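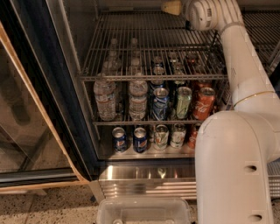

The first remark came from Andreadis, who asked that the minutes say plainly that the restocking task is harder than the course guide makes it sound, and that teams should be graded with that in mind. The chair agreed to have the remark entered as given.

Student Robotics Project - Minutes of the June Meeting
Present: Team Vinix, Team Ploltska, Team Andreadis, course staff
Apologies: Team Iluletti
The meeting was called to order at 4:15 p.m.

1. Minutes of the previous meeting
Approved with one correction. The team budget is $219, not $291.

2. Refrigerator task
Teams reported on reaching between wire shelves with the arm. Vinix has the bottle routine working from the left side of the cabinet but loses time on cans in the back. Ploltska asked whether the glass door may be open at the start of a run. Staff confirmed that it may. Opening the door remains a bonus item, worth 6 points.

3. Time limit
Ploltska moved that the limit per run be raised to 15 minutes. Vinix spoke against the motion - its routine was planned around the present limit. The motion carried, two teams to one.

4. Lab access
Each team is allotted 36 hours on the arm before the final demonstration. Unused hours may be passed to another team with written notice to staff. The arm is to be returned to its rest position before the door is closed.

5. Other business
Andreadis requested a second set of gripper tips. Staff will look into the cost. Iluletti is to submit its written report by the next meeting.

Adjourned at 5:40 p.m.

Filed under: Student Projects, Meeting Minutes
Contact the Project Office | Back to top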